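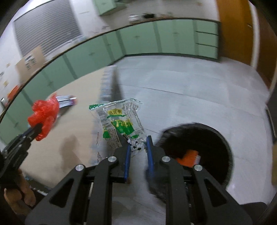 Orhun Şimşekoğlu

Le budget « préhension » tombe vendredi. J'ai donc passé la semaine à comparer des devis de pinces, activité que je recommande à toute personne trouvant sa vie trop palpitante. Petit fil.

Première leçon : l'emballage vide est le vrai client. Un cube en bois, tout le monde sait le prendre. Un sachet transparent froissé, avec son code-barres sur le côté gauche, c'est une autre ligne budgétaire.

Devis Britar : 2 226 € la paire. Les 2 000 étaient dans la brochure, les 226 dans une note de bas de page. J'ai beaucoup de respect pour cette note.

Devis Furtado : 800 € la pince. Livraison en août, sans préciser lequel.

Les patins, maintenant. Les bleus à l'intérieur des mors, c'est du consommable. J'en ai demandé 12 jeux de rechange. La compta m'a demandé si on ne pouvait pas « les laver ». Réunion prévue.

On me demande aussi pourquoi il en faut deux. Regardez la photo : une pince sur le sachet transparent, une autre sur le plastique rouge. Avec une seule, on range une cuisine comme moi le dimanche, un déchet à la fois et en soupirant.

Poste oublié dans ma première version : les déchets eux-mêmes. J'ai ouvert une ligne « emballages d'essai ». Ultstead vend des kits d'objets calibrés, très beaux, hors de prix. J'ai opté pour le rayon snacks - validé à l'unanimité par l'équipe, une première.

Pour la poubelle, en revanche, aucun débat : ronde, noire, un sac dedans. Seul achat du projet sans comparatif à trois fournisseurs.

Le plan au soir : une paire chez Britar, une pince Furtado en secours, les patins, les chips. Gullholm doit encore me rappeler pour la maintenance. Ils ont promis avant 17 h, il est 18 h 40.

Si quelqu'un a déjà fait passer des chips en investissement, mes messages sont ouverts.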